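## 4. Setting Up the Round Table

This section covers placement, leveling and surface preparation of the Orano round table for use in a shared work room. Complete Section 3 (Base Assembly) before you start. Two people are needed for steps 1 through 4.

### 4.1 Placement

1. Carry the table to its position by the base. Do not lift by the rim.
2. Set the table down with the grain of the top running parallel to the longest wall.
3. Leave enough clearance for a seated person at any desk next to the table. Check with the desk chairs pulled out, not pushed in.
4. Turn each leveling foot clockwise until it touches the floor, then a further 2 turns.
5. Place a spirit level across the grain, then along it. Adjust the feet until both readings agree.

**Note:** On carpet, repeat step 5 after 10 days. The feet settle.

### 4.2 Light and glare

The top is finished in pale matte oil (finish code 338). The finish is light in color and reflects strongly under ceiling fixtures. A lamp directly overhead produces a white patch near the center in which small or pale items are hard to make out.

1. Switch on all the lights that will be in use.
2. Stand at each working side of the table and look across the top.
3. If the center appears white, move the table or the lamp sideways until the patch shifts toward the rim.
4. Check again with people standing at the table. Their shadows can cover a large part of the top.

**Caution:** Do not cover the top with glass to change the reflection. Glass increases glare and traps moisture against the oil.

### 4.3 Placing soft items

Plush toys and other soft items may be kept on the table. Keep them toward the rim and leave the middle of the top free. Use items of clearly different colors on opposite sides so that each can be told apart at a glance. 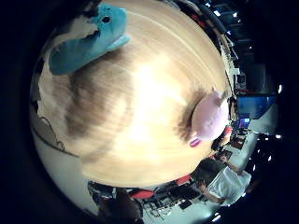 *Fig. 4-2. Round top with a blue plush toy and a pink plush toy placed apart. Glare at center; desk area beyond the rim.*

1. Brush loose dust from each item before setting it down.
2. Lay long items on their side. Upright, they tip easily.
3. Keep fabric flat where possible. Bunched cloth hides the rim and is easily pulled off the table by a passing sleeve.
4. Keep cables from neighboring desks off the top.

**Caution:** New plush items with strong dyes can mark oiled wood. Test on the underside of the top for around one hour before leaving them in place. Keep damp items off the surface at all times.

### 4.4 Care of the top

- Wipe with a dry cotton cloth, following the grain.
- For marks, use Floltomus wood soap, diluted as stated on the bottle. Dry immediately.
- Re-oil once a year. Ustbridge sites do this in September.
- Do not use abrasive pads, alcohol or window cleaner.

### 4.5 Spare parts

Leveling feet and finish oil are ordered from Phromma. Quote the finish code and the number stamped on the underside of the top. Feet are supplied in packs of 2.

Section revised Oct 25, 2022, by Tien-fu Yau. Replaces all earlier versions of Section 4.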